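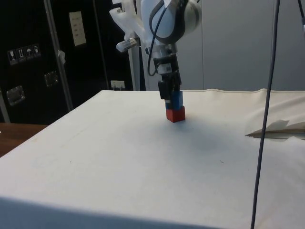
Li wrote:
> I would not stack on cloth at all. We tried a cotton sheet at
> Farkmont and anything over two blocks leaned as soon as
> somebody touched the table. Bare wood is dull to look at but
> it stays put. Is the cover for noise or for looks?

Mostly for noise. The tables at Brirkelstead have hard tops and a full bin of cubes going over is loud in that room. The white also makes it easy to find the small ones.

I agree about loose sheets. What has worked for me is pulling the cover tight over the middle and not worrying much about the sides. One end of mine still folds up and shows the table edge, and I leave it alone as long as the part we build on is flat. With a red cube on the bottom and a blue one on top, a tight cover is as good as bare wood. I would not promise the same for a tall tower.

A few things for anyone setting up the same way:

Keep the seam at the back. A block set half on a seam will rock.

Wash the cover before first use. Mine came with a slight shine and the blocks slid a little. One wash helped some. It picks up specks and marks anyway, so don't buy the expensive one.

Check the cubes against each other. The Nedetti set is sold as 100 pieces, and in ours 30 of the reds have a rough edge on one face. I turn that face to the side, never down.

On the question from last month about storage – we gave up on sorting by color. Everything goes in one bin and the sorting is part of the activity now.

I have a spare cover that fits the long tables, washed, with one small hole near a corner. Write to me off list if you want it. I can bring it to Farkmont in February, when I pick up the other bin.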